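Small rooms, everyday objects: Sesema widens its search for home examples

3 min read
Last updated April 2022

The people at Sesema have spent the better part of the spring asking families for something a little unusual, namely an hour or so at a table in their own homes, with whatever happens to be lying about the place. The project gathers examples of people picking up and putting down ordinary household things, and those examples go on to train a learning system that is meant, one day, to help robot hands do the same jobs without squashing the sponge or dropping the jar.

It began in March with 30 homes in the Ukau neighborhood, and word got around so kindly (cousins told cousins, and one landlady told her whole stairwell) that the list has since grown to 108. Each household works with a pair of hand-held grippers, one for each hand, and goes through a short set of tidying tasks at an easy pace.

"We used to do all of this at one clean desk in our office, and the system got very good at our desk," said Lamduan Wannasri, who runs the home visits. "Then we would show it a kitchen with a patterned tablecloth and somebody's shampoo bottles in the background, and it was lost, poor thing. So we would much rather come to you, please, and don't put anything away before we get there!"

Soft things have turned out to be the favorites and also the most trouble. A bath sponge changes shape every time it is squeezed, and two people will hardly ever take hold of it in the same spot. Kamol Sriwong, who looks over the recordings once they come in, said he is just as glad to have the clumsy tries as the smooth ones, and that he keeps a slipped grasp as long as the person carries on and finishes the task.

Families who take part are asked for about 200 short tasks, spread over as many visits as they like, and there is tea and a packet of something sweet for anyone who hosts. The next round will take in the streets on the Jorach side of the canal, and Lamduan says she would dearly love to hear from people with small apartments and crowded shelves. Sign-up sheets are at the Sesema front desk.

Get our neighborhood stories by email once a week. You can unsubscribe at any time. 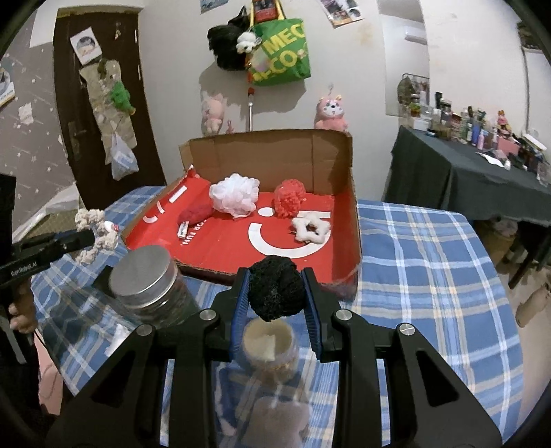 Mesh sponges, jars and a cardboard box on the table during a two-gripper tidying task.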